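Talk notes — rules for handling bagged goods with two arms
Slot after lunch, 35 mins incl. questions. Don't rush the start like last time.

Opening. Who I am, quick. Thank Jocelyn Lagman for the invite and for chasing me for the slides. Say up front: this is house rules, not a replacement for your risk assessment or the published standards. Go and read those. Ours sit on top.

Why we wrote them down. Vindard had plenty of good habits and no paper. New starters learned from whoever was on shift. Two people, two ways of clearing a jam. Efren Javier sat down in February and listed every habit anybody could name. Came to 190 lines. Most of it repeats. We cut it to one side of A4.

Rule one — shared space has an owner. Two arms at one spot, only one has the right to move in. The other holds, or backs out along the way it came. Written into the program, not left to timing. Timing works until someone changes a speed. Story: Pascual cell, someone bumped the speed on one side "just for the afternoon". Pause here.

Rule two — film and bags get treated as a separate kind of object. Clear plastic shines, it folds, it sticks to the thing next to it. So: slow approach, low grip force first, then a check that you've got the item and not just a fold of bag. If the check fails, open, back off, try once more, then stop and call. Not five goes. One more go. Say this twice.
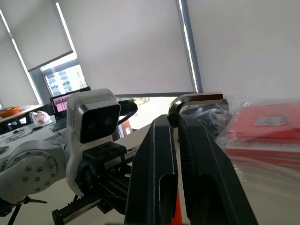
How many retries should a cell be allowed before it calls a person?
One, for anything in a bag or film. A second failure nearly always has the same cause as the first, and each extra go pulls the packaging further out of place for whoever has to sort it out.

Rule three — cables. Everything that moves with the arm is tied to the arm, with slack checked at full reach in every direction. Everything that doesn't move with the arm is kept out of its reach. Check at full reach, not at home position!! Home position always looks fine.

Rule four — cameras near a second arm. Any camera housing that sticks out counts as part of the arm for clearance. Sounds obvious. The Galtthorpe layout drawing left them off and the gap on paper was a gap that wasnt there. Measure with everything bolted on, incl. brackets.

Rule five — who may clear a jam. Named people only, list on the wall by the cell. Stop the arms, lock off, take the key with you, then reach in. Pause button is not a stop. I will get a question on this, someone always says the pause is fine if you're quick. It isn't. Stay polite.

Rule six — log it. Every stop, even the silly ones. Time, item, what the arm was doing, what you did. Four boxes on the form, no more or people skip it. Plenusine trial: 2308 picks, 224 stops logged. Looks awful, good. Read the log and most of the stops came from one kind of bag with a loose top. Changed how the tops were folded, no new code at all. This is the bit people rememeber so give it time.

What we got wrong. First version had a rule saying "use common sense near the arms". Took it out, you can't check it. Also we set one grip limit for everything, which was daft. Limit now goes by item.

If short of time skip rule four, keep six.

Handout: the A4 page, by the door. Fine to copy it and change it, but put your own name on it afterwards please, and your own date for checking it again. Ours gets read through whenever a gripper or an item changes.

Questions. Likely ones — cost of the extra check (a bit of cycle time, we live with it), do we use light curtains (yes, different talk), can they have the log form (yes, ask Efren).

Water on the lectern. Turn phone off.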